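The Shirt That Never Needs Washing

Can a fabric finish really let you skip laundry day? Our writer wore the claims, and then washed them.

Jul 10, 2019

The press release landed in my inbox in April, and it had the word "revolution" in the first sentence and again in the third. Drorkia, a clothing start-up selling basics online, had a T-shirt it said could be worn for weeks without washing. The secret was a finish called Rultetex. The price was $50, plus shipping, for something that looks very much like what you get in a pack at the drugstore.

I have been writing about clothes long enough to remember the anti-odor sock, the anti-odor hiking shirt and the anti-odor pillowcase. I own all of them. They smell.

Still, the pitch has changed, and the change is what interested me. Ten years ago these products were sold to backpackers and people with sweaty jobs. Now they are sold to anyone with a guilty conscience. Drorkia's website says very little about armpits and a great deal about water. Each shirt, it claims, saves 2,543 gallons over its life. I asked how the company got that number. After two weeks I received a one-page document that compared its customer, who washes the shirt once a month, with a person who runs a full-size machine for a single T-shirt after every wear. I have met careless launderers. I have never met that one.

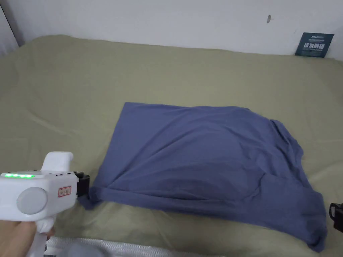

The plain T-shirt: an everyday basic with a lot of marketing piled on it.

Fabric finishes are nothing new. Most of your clothes have had something done to them before you buy them, to make them softer or less likely to wrinkle or shrink. Odor finishes usually work by slowing down the bacteria that feed on sweat, and some of them do it pretty well in a lab. The trouble starts when the lab result gets turned into a sentence on a hangtag. "Reduces odor-causing bacteria in testing" becomes "stays fresh," which becomes "never needs washing," which is how you end up on a bus wishing you had changed.

Jolanta Ziółkowski spent most of her working life testing cloth for a mill and now advises small brands on what they can safely print on a label. She was patient with me on the phone, up to a point.

"Smell is one reason to wash a shirt," she said. "It isn't the only one. Skin oil is in there, sunscreen is in there, whatever you spilled at lunch is in there. The finish does nothing about lunch."

Her other complaint was about how long these treatments last. A finish sits on the fiber and comes off a little at a time, and a brand that tells you to wash less is, she pointed out, also protecting itself from the question of how many washes the stuff can take. I put that question to Drorkia. The answer was that Rultetex is "designed for the life of the garment." I asked how long the life of the garment was. I was told it depended on care.

I also called Prusier, the company that makes the finish and sells it to several clothing lines. A spokesman was friendly and would not share test data, which he called proprietary. He did offer to send me a tote bag.
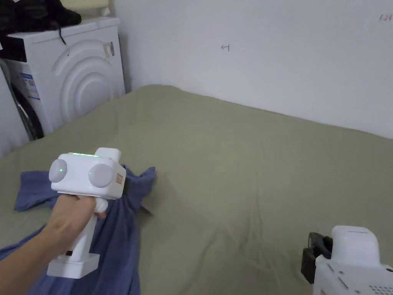 So I wore the thing. My rules were simple: every other day, regular office life, no gym, hang it up at night. For the first week I had no complaints, though I would say the same for most cotton shirts if you alternate them and the weather is mild. In the second week the collar started to look gray and tired. By the end of the third, my sister asked whether I was feeling all right, and she wasn't talking about my mood.

For comparison I did the same with an untreated shirt from Robles, a discount chain near my apartment. It gave up sooner, I'll admit that. It made it to day 12 before I didn't want it near me. The treated shirt bought me some extra time, and if I were packing for a long trip with one small bag, that might be worth paying for. It did not change my relationship with water.

What annoys me most is that the sensible part of the message gets lost. Plenty of us do wash too often. Jeans can go a good while, and so can sweaters with a shirt underneath. Cold water is fine for most loads, and a full machine beats a half-empty one. Line drying is easier on fabric than a hot dryer, if you have the room. None of that costs anything, and so there is no press release for it.

Drorkia tells me its next product is a bedsheet with the same finish, in a queen set at $285. The draft copy I was shown says it can go "a season" between washes. I asked which season. A representative said she would get back to me, and I've been checking my email since, with my old sheets going through the machine every week on cold.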